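Firkberg Tree Planting Kit: worth it for a street tree?

Our end of Darnbridge has been four trees short since the old limes came down, and in January the council finally said residents could replace them if we paid for the stock and did the digging ourselves. So I bought the Firkberg kit, the big one, with the stakes, ties, watering bag and the long-handled spade, and I've now planted a field maple with it outside number 368. These are my thoughts, muddy as they are.

The spade first, as it's the best thing in the box. It has a narrow blade with a proper tread on top, and it went through frozen turf and the rubble underneath (there is always rubble under a verge, half a garden wall in our case) without bending. I'm not a big person and I managed the hole in a morning. Wendy Sedgwick from over the road had a go with it and didn't want to give it back!
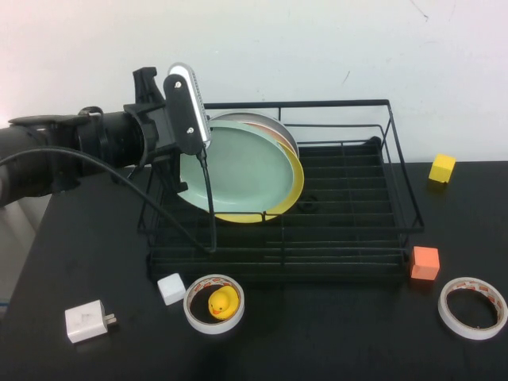
The stakes are less impressive. You get two, and they are fine in soft soil, but one split at the top when Ward Van Damme was knocking it in for me with his mallet, and he's a careful man with a mallet. The ties are better, wide and soft with a rubber spacer, though the loose end is far too long. I left mine at first and it hung down in a great long curve, much like the black cable drooping off that robot arm into the dish rack, and every dog on the street was interested in it. Trim it once you've got the tension right, and leave a bit spare for when the trunk thickens.

The watering bag zips round the trunk and seeps out slowly over the day. Ours dripped along the seam on the first fill, then settled down. I'd have liked a wider opening, as filling it from a can on a windy verge means a good deal goes in your boots. Still, it beats trudging out every evening, and the maple's buds look plump enough.

I also used the mulch mat, a round of brown felt with a slit in it. It's a bit mean on size. Jotwood do a larger one and I may swap, mainly to keep the strimmer well away from the bark.
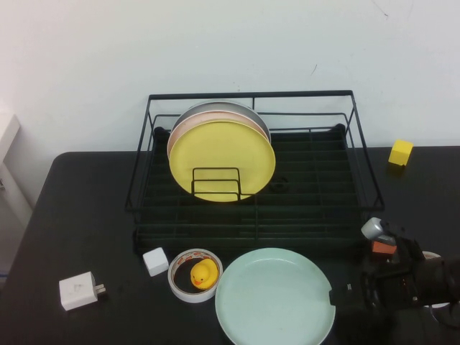
Then there are the labels, which I didn't expect to have opinions about. The kit has a pack of them for the species, the planting date and who to ring if the tree looks poorly, all in a dull green that vanishes against the grass. Give me something the yellow of that front plate in the rack, or the little cube beside it, and people might spot the thing before reversing over it. I've painted the edge of ours for now.

The instructions are one folded sheet, clear on depth (keep the root flare level with the soil, please, don't bury it) and useless on pavements, pipes and permission. Ring the council before you dig. My sister over in Hebden didn't, and had to fill hers in again.

Would I buy it a second time? For the spade and the bag, yes, and I'd get sturdier stakes from a timber yard. Wendy wants a rowan outside hers next, so the kit's going across the road.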